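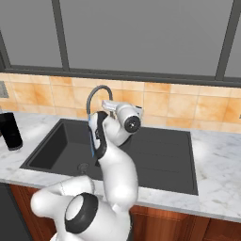

Kitchen sink drains slowly, but only the left bowl
Posted in Plumbing and Drains by Teresa Keane

We moved into a house in Boltness in September and the kitchen sink has been a nuisance ever since. It is a double sink, two bowls side by side, with one trap underneath. The right bowl empties fine. The left one takes ages, and if I let both go at the same time the water comes up in the left bowl before it goes down again. It gurgles as well.

So far I have tried boiling water, soda crystals and a plunger. The plunger just pushed water up through the right bowl and all over the worktop. There is also a dishwasher joined on somewhere under there, and on a Friday night when it is running the left bowl gets an inch of grey water in it.

A plumber from Dunne quoted me more than I want to pay for what I hope is a bit of grease. Is this something I can sort out myself? I am not handy but I can follow instructions. I don't want to damage the sink as it is a composite one and I gather they are not cheap.

7 people found this useful

Posted by Kurniawati Krishnan

Yes, you can do this yourself. If the right bowl runs clear on its own, the shared part of the pipe is probably not fully blocked. I would expect the trouble to be in the horizontal pipe that joins the left bowl to the trap. They are often fitted almost level, and grease settles in them. The dishwasher hose is probably connected on that side too.

Don't pour any more boiling water down. Plastic waste pipe is not made for it, and it can soften the joints. Hot tap water is fine.

Clear the cupboard out and put a washing-up bowl under the trap. Take a photo of the pipes on your phone before you touch anything. Undo the large nuts by hand, anticlockwise, starting with the one at the bottom of the trap. If one won't shift, wrap a cloth round it and use pump pliers gently. Tip the trap into the bowl and scrape it out.

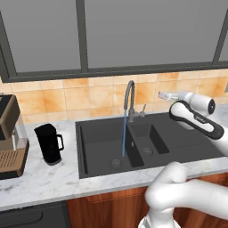

Next undo the horizontal pipe at both ends and slide it out. Look through it towards a light. If it is the problem you will see a ring of brown or white stuff with a small hole in the middle. A bottle brush and hot soapy water will shift it. Do this in a bucket outside and not in the bath, as the smell is bad and the grease only sets again in another pipe.

While it is all apart, check the rubber washers. If any are flat or split, take them to a plumbers' merchant and match them. I use Rister ones and have had no leaks, but any decent make will do. Put everything back hand tight, with the horizontal pipe sloping down slightly towards the trap. Then fill both bowls, let them go together and feel round each joint with dry kitchen paper.

Allow up to 30 minutes the first time. To plunge a double sink, by the way, you have to block the other plughole with a wet cloth and get someone to hold it down - otherwise the push all goes out of the other side, as you found.

Posted by Brisodari

Get some one shot drain cleaner from the hardware shop, sorted mine first go. Wear gloves

Posted by Kurniawati Krishnan

I would leave that alone if you are planning to take the trap off. You would be opening a pipe with acid sitting in it. Some makers of composite sinks also say to keep it off the surface, so check the care leaflet if the last owners left one.

Posted by Teresa Keane

Thank you both. I took the horizontal pipe off this morning and it was nearly solid at the dishwasher end, with a teaspoon-sized hole through it. One washer was split so I have a washing-up bowl under there until I can get to the shop. Both bowls empty properly now and the gurgling has gone.

Page viewed 1,349 times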